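手持夹爪的账怎么算：和 Altdale 的两位聊设备预算

去年秋天有读者留言，问我能不能写写小团队买机器人设备怎么做预算，别老写大厂的自动化产线。我一直记着，就是没碰上合适的人。直到二月里朋友拉了个线，说 Altdale 正在排新一年的采购单，你要不要去听她们吵架？我当然要去！

Altdale 做的是家务方向的机器人操作，叠衣服、铺床、收拾桌面这一类。接待我的是 Zdislava Šimko，管钱也管设备，办公室里那张大表格是她的。旁边坐着 Hajnalka Pintér，负责现场采集，带着人拿着手持夹爪到各种卧室厨房里干活。一个想少花，一个想多要，我坐在中间喝茶，特别开心。

我一上来就问了个外行问题：做机器人的公司，第一笔钱不是该买机械臂吗？

Zdislava 笑得很大声。“我们第一版预算就是这么写的呀，”她说，“机械臂排第一行，Kiris 的报价单都要来了，字号还加粗。然后 Hajnalka 过来问我，臂买回来放哪儿，谁给它喂数据，头几个月它干什么。我一个都答不上来。”

后来那一行被挪到了表格下半截，换到前面的是手持夹爪。人拿着，上面带摄像头，到真的房间里做真的活儿，录下来的动作再拿去训练。Hajnalka 的说法是，机械臂一年到头待在一间屋子里，可床单、沙发套、毛衣都在别人家里，你总得先去把那些东西摸一遍。

价钱这块我追着问了好久（读者最爱看这个，我知道）。她们找 Janex 询价，一套的首次报价是 2000 欧，含两只夹爪、线缆、箱子和一年质保。Zdislava 觉得贵，一项一项往下拆：箱子不要，培训不要，软件授权改成按团队算。最后谈到一套 1400 欧。

我说这砍得也太狠了吧！

“你先别替我高兴，”她摆手，“拆掉的东西后来有一半又自己买回来了。箱子就是。没有箱子，夹爪塞在双肩包里，跟充电器、外套挤在一起，出一次门指尖就歪一点点。Hajnalka 给我发消息，只发一张照片，不写字，我就知道又要掏钱了。”

Hajnalka 在旁边补刀：“我写字了，写的是‘箱子’。”

所以现在表格里“整套价格”后面多了一列，叫“到手还要补的”。箱子、备用线、延长线、擦镜头的布，零零碎碎全往里填。我觉得这一列很值得抄，回家就给自己的模板也加上了。

接下来聊到衣服。我原先以为夹爪这东西，能夹就是能夹，还分什么活儿？Hajnalka 听完把椅子往我这边拖了拖，一副要给我上课的样子。

她说硬东西最省心，杯子、盒子、遥控器，合上就起来了。麻烦的全是软的，软的里面针织又单独算一档。薄衬衫夹一层就走，针织有厚度，有弹性，罗纹边跟大身的手感都不一样，夹浅了滑掉，夹深了把下面的床单一起带起来。“床单也是布嘛，”她说，“夹爪又不知道哪层是你要的。”

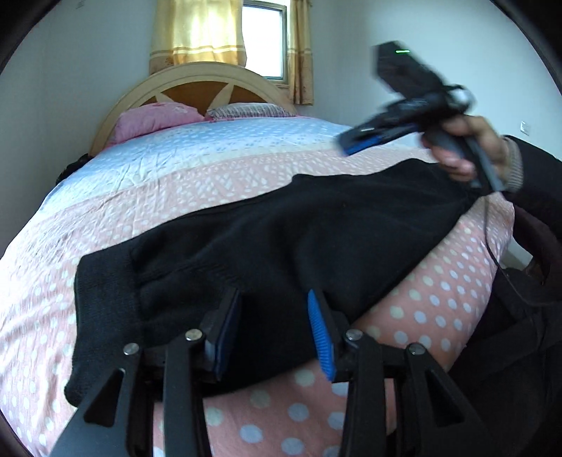
床上叠衣的活儿：黑色针织衣物、圆点床单，还有两只带蓝色夹垫的手持夹爪。

说到夹垫，两个人同时来劲了。我完全没料到一次采购访谈里讲得最久的是这么小一块东西。

Zdislava 先讲她的委屈。第一年她把夹垫归在“办公耗材”，跟打印纸、电池放在一起，随便填了个数就过去了。结果没到夏天这一格就红了。她跑去问现场是不是有人在乱换，现场的人把用过的垫子摆了一桌给她看，横纹磨平的、边角翘起来的、沾了一层毛的。

“我当时拿手指去摸，”她说，“新的涩涩的，旧的滑溜溜。好吧，批了。”

从那以后夹垫从办公耗材里搬了出来，单独一行，跟着采集时长走。多采一批针织，这一行就跟着往上调；要是那个月主要做厨房硬物，就往下压。Hajnalka 每次出门，包里固定带 2 副备用，这条写在出门清单最上面。

我问怎么判断该换了，是看时间还是看次数？

“看手感，”Hajnalka 说得很干脆，“我知道这个答案管钱的人不爱听。”

Zdislava 确实不爱听。她想要个周期，哪怕不准，起码能往表里填。两个人磨了半天，折中办法是每次收工用同一条旧毛巾试夹，夹得住就留着，夹不住就换，换了在本子上划一道。月底数本子。数出来的东西就成了下个月的预算依据。我很喜欢这个办法，土，但是谁都会用！

然后我们聊维修。夹爪上活动的地方多，连杆、转轴、手柄，天天开合，总有松的时候。Janex 的质保包这些，可是寄过去修再寄回来，那段时间手里就没东西用。她们后来在本地找了 Hájek，一家做小型机械维修的铺子，原来主要修缝纫机和咖啡机，看到夹爪的时候老板挺兴奋，翻来覆去看了好一会儿才问这是干嘛用的。

“我怕影响质保，先写邮件问了 Janex，”Zdislava 说，“对方回得很明白，紧螺丝、换垫子、换线都可以自己来，拆到摄像头那一部分就别动了。我把这封邮件打印出来贴在柜门上，谁要拧螺丝先看一眼。”

她提醒我，这种事一定要在下单之前问，写进往来邮件里。等东西坏了再去问，口气就不一样了，你急，人家不急。

我又问：那备机呢？备几套合适？

这大概是两个人分歧最大的地方，我明显感到屋里的空气热闹起来了。目前 Altdale 有 2 套在用，没有整套的备机。Hajnalka 想再加一套，理由是现场约人约房子太费劲，屋主腾出半天时间，你到了门口说设备坏了，下回人家就不一定让你进门了。Zdislava 的意思是先买散件，手柄一只，线几根，摄像头模组看 Janex 肯不肯单卖，凑起来能应付大部分故障，钱只要一小部分。

“散件救不了的那次，就是最要命的那次。”Hajnalka 说。

“那你告诉我去年有几次是散件救不了的。”

Hajnalka 想了想，低头喝水。我也跟着低头喝水。

最后她们当着我的面定了个说法：散件先进今年上半年的采购单，整套备机写进下半年，但要看春天这一轮的故障记录再决定要不要真花。Zdislava 在表格里给它标了灰色。我问灰色什么意思，她说“想要，还没批”。整张表里灰色的格子可真不少啊，我瞄到了标注工位的显示器、一个烘干架，还有 Kiris 的那条机械臂。

对，机械臂。我本来以为这条线已经聊完了，没想到 Zdislava 主动绕了回来。她说她跟 Kiris 的销售关系一直维持得不错，每隔一阵会要一份新的报价，顺便打听交货期。她最在意的是接口，臂端能不能装上跟手持版同样形状的夹爪，垫子能不能通用。如果两边夹头长得不一样，前面攒下来的动作搬过去就要打折扣，打多少折扣她也说不准，工程师那边各说各的。

“所以我在比价表里加了一栏叫‘同爪’，”她说，“填是或者否。填否的，再便宜我也先往后放。”

Hajnalka 对臂这件事的关心完全在另一个方向：门宽。她去过太多卧室了，床一放，旁边就剩一条窄过道，人侧着身子都要小心。“将来谁要把一条臂推进去，请先跟我去几户人家走一圈，”她说，“拿卷尺去。”Zdislava 当场在表格备注里敲了“卷尺”两个字，我看着她敲的。

我问了不少钱，也想问问人。手持夹爪这种东西，请来的操作员要学多久才算数？人工放在哪个科目？

Hajnalka 说新人上手其动作并不慢，慢的是改掉习惯。人叠衣服会用手腕去甩，会用手掌去抹平，拿着夹爪这些全用不上，你只有两个夹头，要想着从哪儿捏，往哪儿带，另一边什么时候松。新来的人头几次出活儿，录像基本只当练习，不进训练。这部分工时以前没人算，混在正式采集里，于是每小时成本看着莫名其妙地高，Zdislava 一度怀疑是房租分摊算错了。

现在她们把练习工时单列，记在“设备启用”下面，跟着夹爪走，买一套新的就配一笔。我当时第一反应是，人工怎么能记在设备下面？Zdislava 说会计也是这么问她的，她的回答是，夹爪躺在箱子里不产出任何东西，得有会用的人，它才算到位。会计最后让她另附一页说明。行吧，各家规矩不同，你们照搬之前先问问自己的会计。

还有电和线。这块我差点漏掉，是临走前 Hajnalka 想起来的。她对线有很多意见：线短了，人绕到床另一边就被拽住；线长了，拖在地上缠脚，还会扫到布料，刚摆好的袖子一下就乱了。她试过把线顺着袖子固定，也试过从背后绕，到今天还在换花样。采购上的结果是，线买了好几种长度，每种都不多，Zdislava 看着这几行小金额特别心烦，因为每一行都要走一遍审批。

“后来我合成一笔，叫‘线缆杂项’，一季度批一次，”她说，“世界安静了。”

我问她们，如果有个跟你们差不多大的团队明天就要下单，先做哪件事？

Zdislava 说先借，能借就借，借不到就租，带着去最难的那种房间做半天，回来再谈价格。她们当初是在 Janex 的展示间里试的，桌面又大又平，灯光也好，试什么都顺手，回来一用才发现好多问题没问。比如握久了手酸不酸，比如弯腰在矮床上干活的时候手柄的角度别不别扭。这些展示间里一样都试不出来。

Hajnalka 说先去买几件旧毛衣。

我等着她往下讲，她就看着我，好像已经说完了。过了一会儿才补充：厚的薄的、带罗纹的不带罗纹的都要，深色的尤其要，深色衣服的边在录像里很难认，标注的人会来找你。还有床单，别只买素色的，屋主家里什么花样都有，圆点、条纹、小碎花。这些东西便宜，可是得有人记得把它们写进预算。她们第一年就没写，都是 Hajnalka 从自己家里往外拿，拿到后来家里人问她毛衣都去哪儿了。

“现在有一行了，”Zdislava 说，“‘布料道具’。她填多少我批多少，这一行我从来不砍。”

Hajnalka 马上转过头：“你上个月砍了我的羽绒被。”

“羽绒被不算道具，算家具。”

关于羽绒被到底算什么，两个人又讲了好一阵子，我那杯茶早就凉了。出门的时候 Zdislava 把空白版的预算表发给了我，说可以分享，只要把供应商名字那一列清掉就行。我清好了，想要的读者在下面留言，我一个个发。有用过别家手持夹爪的朋友也请说一声，夹垫多久换一次，你们是怎么记账的，Zdislava 说她会来看评论。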